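Gestern Abend habe ich wieder so einen Livestream durchgehalten, drei Stunden, mit Chat und Spendenbalken. Thema war das Pressegesetz, das die Regierung in Rorkero im Januar durchs Parlament geschoben hat, und ich muss das jetzt irgendwo loswerden, sonst schlafe ich wieder schlecht.

## Wer redet da eigentlich?

Eingeladen war Johannes Matlala, den ich als Kommentator durchaus mag. Er kennt das Land, er spricht die Sprache, und er hat recht, wenn er sagt, dass man ein Gesetz, das Redaktionen mit 4.000 Unterschriften von der Straße holen kann, nicht "Reform" nennen sollte. Aber dann kam der Moderator ins Spiel, und ab da ging es nur noch um den Moderator (sein Buch, sein Kanal, seine Feinde, noch mal sein Buch). 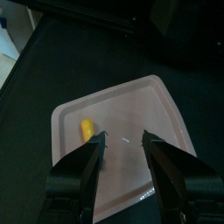

Mich ärgert das mehr, als es vielleicht sollte. Rocío Espinoza saß zugeschaltet in einem Hotelzimmer, hat zwei Jahre lang mit entlassenen Journalisten geredet und durfte in der ersten Stunde genau einen Satz zu Ende bringen! Danach gab es Werbung für ein Abo. 80 im Jahr, oder 399 auf Lebenszeit, wessen Lebenszeit auch immer.

Ich habe nichts gegen Leute, die mit Politik Geld verdienen. Meine Tageszeitung tut das auch, und ich zahle brav. Nur bringt sie mir dafür auch mal den Haushaltsausschuss, und da schreit keiner.

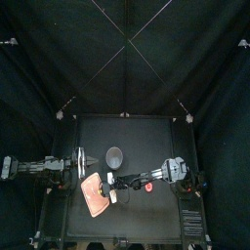 Efa Vaughan hat mir nach dem Stream geschrieben, ich sei zu streng. Ohne solche Sendungen würde hier kein Mensch überhaupt von Rorkero hören, und 2.000 Zuschauer seien besser als eine Meldung auf Seite sieben. Na ja - da ist was dran. Ich hätte selbst nicht gewusst, dass es dieses Gesetz gibt, wenn mir nicht jemand den Link geschickt hätte.

Trotzdem bleibe ich dabei: Wer sich hinstellt und für die Pressefreiheit anderer Leute kämpft, der soll die Leute, um die es geht, auch ausreden lassen. Das Gespräch mit Espinoza gibt es übrigens ungekürzt als Mitschnitt, vierzig Minuten, ganz ohne Trommelwirbel. Hört euch das an und schreibt danach eurer Abgeordneten. Meine hat bisher nicht geantwortet, ich frage nächsten Monat noch mal nach.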